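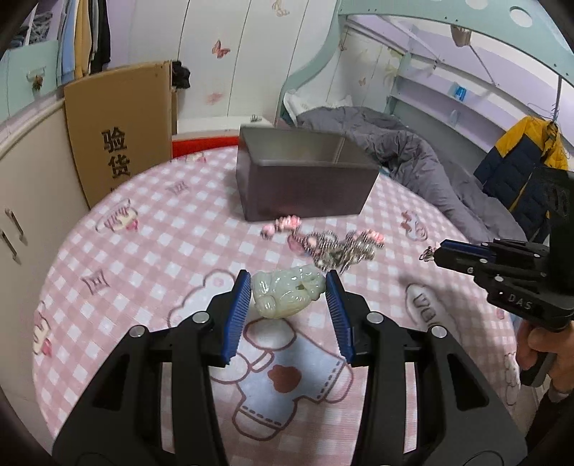 ## Sorting accessories: hand-held grippers vs. bare hands, pay per piece

**cutside_bench7**
Same table and same box since September, now with a gripper in each hand. Trika still pays by the piece. By hand I logged 389 pieces a shift. With the grippers I log 98. Chains are the worst: two ribbed pads don't separate a tangle. Has anyone had the rate changed?

**Z. Lodhi**
Wrong unit. The product is the recorded motion, so it should be paid by the hour. Holroyd changed to hourly after 7 weeks. Ask for that in writing.

**stesteo_ops**
Disagree. Hourly pay here led to people making one slow pick and calling it careful. We pay per accepted recording, 2751 so far, and rejects are listed with a cause.

**cutside_bench7**
Who decides the cause?

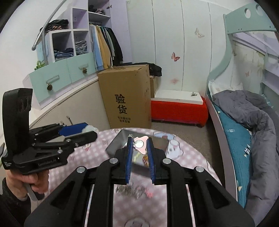
### Replies, page 2

**stesteo_ops**
A reviewer. Usual causes are a slipped grip or the second gripper crossing the first. Rounded pieces with a clasp pass if you hold the body and let the chain hang.

**Z. Lodhi**
So the sorter carries the cost of the tool. A slip on a glossy piece is a pad problem.

**millrace**
Both of you skip the wrist. Mine ached by noon. We got a break every hour and kept the piece rate.

**cutside_bench7**
Wrist is the same here. I'll ask Trika for hourly and the break, and post the answer.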